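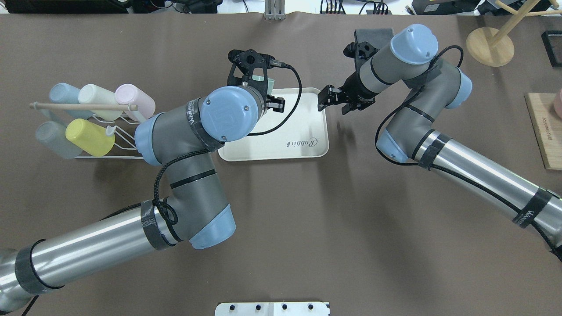 Cup rack, white tray and cup on a tabletop.

Removing Tea and Coffee Stains from Shared Cups

Departments at Koltolmont are responsible for the cups kept in their own kitchens. The procedure below applies to glazed ceramic and stoneware cups. It does not apply to insulated travel mugs, painted cups or anything with a metallic rim, which should be washed by hand with dish soap only.

What you will need

A basin or deep sink with a working plug
Baking soda
Citric acid powder (stock item 466, available from the Drasora supply room)
A soft sponge and a narrow bottle brush
Clean, dry towels
Rubber gloves

Step 1. Sort the cups

Empty the cups and check each one under good light. Set aside any cup with a chip on the rim or a crack that can be felt with a fingernail. These should be wrapped in newspaper and discarded - they may not be returned to the rack.

Step 2. Wash as usual

Wash the cups in warm water with a small amount of dish soap and rinse them. Grease left on the surface will keep the next step from working properly.

Step 3. Apply the paste

Mix three parts baking soda with one part water. Spread a thin layer over the stained area and leave it for ten minutes. Rub gently with the sponge in small circles, using the bottle brush at the base of the handle, and rinse. Do not use steel wool or scouring powder. Both leave fine scratches in which new stains collect.

Step 4. Soak stubborn stains

If a brown ring remains, dissolve one level tablespoon of citric acid in 1,000 ml of warm water and fill the cup to just above the mark. Leave it for one hour. Older cups may be left overnight. Wear gloves while mixing, and never combine citric acid with bleach or any cleaner that contains it.

Step 5. Rinse and dry

Rinse each cup twice in clean running water. Allow the cups to drain, then dry them with a clean towel. Cups should be fully dry before they are stacked or placed in a closed cupboard.

Care of racks and trays

Racks and drip trays should be washed weekly in hot, soapy water. Where the local water is hard, as it is in the Châu building, a white film may form on trays within a few days. Wipe it away with the citric acid solution from Step 4 and rinse.

How often to repeat

Once a month is sufficient for most kitchens. Kitchens that close for August should complete the full procedure before the break. Replacement cups may be requested from Room 105.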